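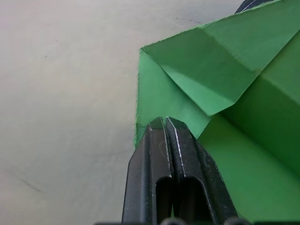

Hanna Kobzar charges for paper folding classes, and she would like you to know that the paper is the cheapest part. I went in doubting that anyone needs to pay to learn something children pick up from a library book. A green sheet with a fuzzy, whiskery edge did little to change my mind, and when I brought up that edge she shrugged. "People want it to look like it came out of a machine," Kobzar said. "I care if the corner meets the corner. A rough edge you can live with."

Kobzar teaches under the name Hakdale, which sells a beginners' course of 16 lessons. The sales page promises "calm, focus and better hands." I asked which of those she could prove.

"Better hands, maybe," she said. "You fold every day, you get neater. Calm I didn't write. A friend wrote the page."

Does she believe it?

"Some people get very angry. I had a man tear up a box and go sit in his car."

Search this site Search Go

She keeps a notebook of every model she finishes and puts the total at 3,000. I did not see the notebook. Pressed on whether a total like that means anything when plenty of them must be the same bird, she took the point faster than I expected. "A lot of them are the same bird," she said. "The first hundred were bad birds."

What she would talk about at length is creasing. She doesn't like bone folders, the flat tools that hobby shops push on newcomers, and she says a fingernail does the job on anything lighter than card. Heavy stock she scores first. She used to buy hers from Laitinen, until the green started cracking white along the folds, and she now buys whatever is on sale and tests one sheet before she commits to a stack.
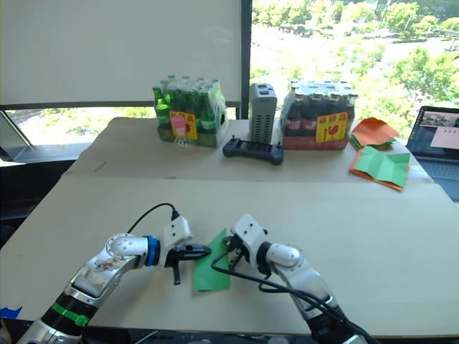 Can a beginner start with ordinary printer paper?

"Sure. Cut it square and fold it. It gets thick after a few layers, so stay away from anything with legs."

That is advice she gives away, which brought me back to the price. Kobzar did not offer much of a defense. She said most of her students own at least one book and quit it at the same place, the squash fold, where the drawings go from flat to not flat between one step and the next. Someone at the table can turn the paper over for them. I said a video could do that too.

"A video doesn't see that you're a quarter inch off," she said. "You find out at the end, and then you blame the paper."

I tried her first lesson, a plain open box. Mine leaned. She unfolded it, showed me the crease that had drifted, and made me do it again. The second one leaned less. I am still not sure that was worth the fee, and when I told her so she asked if I wanted to keep the box.

I did take it. It holds paper clips.

2 comments

We use cookies to improve your experience. By continuing to browse you accept our cookie policy. Accept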